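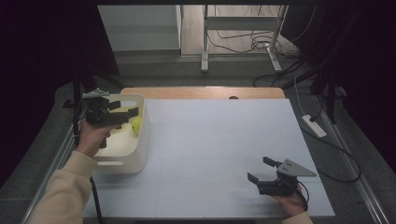
Chapter 4
Showing the Task: Hand-Held Grippers and Remote Control

What you need before starting: Chapter 3 (coordinate frames, up to the part on wrist cameras). A gripper of any kind. Patience.

4.1 Why show at all

You could write the motion out. Move to here, open, go down, close, go up. For one part in one spot that works fine and you should do it, it's cheaper. Trouble starts when the part moves. Or rolls. Or sits in a bin with the wall in the way. Each new case is another rule, and the rules start to argue with each other.

So instead a person does the task and the machine keeps a record. Where the fingers were, how far open, what the camera saw, all on one clock. Do that enough times, with enough differences between the tries, and a policy can be fit to the record. Fitting is Chapter 6. This chapter is only about getting the record, and most of the later grief comes from here.

Three words used all through the chapter:

Demonstration — one complete try at the task, start pose to end pose.
Episode — the file a demonstration leaves behind. One demonstration, one episode. If you stop and start over, that is two.
Operator — the person doing the showing.

4.2 Two ways to do it

Remote control. The operator moves something (a joystick, a small copy of the arm, a headset controller) and the real arm follows. What you record is what the arm did, so there's no question whether the arm can do it. The price is speed. Operators are slow through a remote link, they lose the feel of contact, and they tend to pause before every grasp. The pauses go into the data too. A policy trained on pauses will pause.

By hand. The operator holds the gripper itself, no arm behind it, and does the job directly. Faster, more natural, and you can take it to a kitchen or a loading dock without shipping an arm. The price here is that a human wrist will happily do things an arm can't. Reach too far, twist too much, move too quick. You find out at playback.

There is a third way, pushing the arm around by its own links. Covered in 4.6, briefly. Good for teaching a single path, and tiring for anything longer.

The Brullmont exercises in this book use the by-hand method with two grippers, one per hand. If your lab only has one, do the single-hand versions, marked S.

4.3 A first task: ball out of a bin

A tennis ball is a kind first object. It gives a little, it has grip, it looks the same from most sides, so orientation hardly matters. It also rolls, wich keeps you honest about the start position.

The bin makes it harder than it sounds. Walls limit the angle you can come in from. Come in flat and the gripper body hits the rim before the fingers get to the ball. Come in too steep and the camera sees mostly bin floor. Try it a few times with nothing recording before you decide on an approach.

Then the grasp. Fingers either side of the widest part, close until the pads meet the felt, and a bit more. Closing above the middle tends to squeeze the ball down and out. Closing on one side first pushes it into the wall.
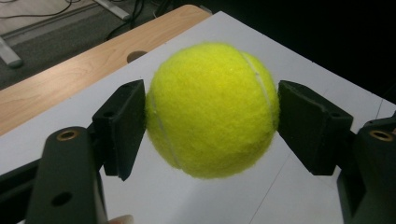 Figure 4.1 Ball held between the two finger pads, as seen by the camera on a hand-held gripper.

Look at your own footage at the moment of grasp and compare. Both pads should be in view, and the ball between them. If one pad is hidden the policy has to guess at it, and guesses add up. Keep your fingertips low on the handle as well. A sliver at the bottom of the view does little harm, a whole hand across the pads ruins the episode.

4.4 What the second hand does

In a two-hand setup both grippers record the whole time, whether they are busy or not. Students forget this. The idle hand drifts, or scratches a nose, and all that goes in the file as if it were part of the job.

Pick a rest pose. Fingers open, resting on the table, clear of the other hand's path. Start every episode there and come back to it. In a handover task (Exercise 4.7) the second hand has to leave the rest pose at a steady moment, not when you happen to remember it.

Cables. If your grippers are wired, leave enough slack to reach the far corner of the work area, then check that the slack doesn't drag across the table. A taut cable pulls at your wrist and you'll correct for it without noticing. The correction is recorded, the reason for it isn't.

4.5 How many, and how different

For the ball task plan on 30 good episodes for a first look and 600 if you mean to hand the result to someone else. Good means complete, no drops, start pose respected.

The count matters less than the spread. The Parkent set, which we use in Chapter 6, has 49 episodes with the ball started in a different part of the bin each time, and it trains better than a much bigger set we made earlier with the ball always in one corner. We were in a hurry with the earlier one. It shows.

Change on purpose:
ball position in the bin
bin position and angle on the table
which hand reaches
speed, within reason

Keep the same:
rest pose
gripper calibration
camera settings, including exposure — lock it, auto exposure will shift whenever a big white surface fills the view

Failed tries. Keep them, in a seperate folder, labeled. Don't mix them in. Some methods in Chapter 8 want them, the ones in Chapter 6 don't.

4.5.1 Before each session

Close both grippers fully and check the width reads zero. Open fully, check again. Wave each one over the table and confirm the tracked position follows without jumps. Record one throwaway episode and play it back before you record the rest. The Multivero logger writes the file even when a camera has dropped out, so a file on disk proves nothing. Open it.

Exercise 4.1 (S) Record four episodes of the ball task with the ball in the same place. Plot finger width against time for all of them on one chart. Where do they differ most?

Exercise 4.2 (S) Repeat with the bin turned a quarter turn. Mark the point where your approach angle changes from the first set.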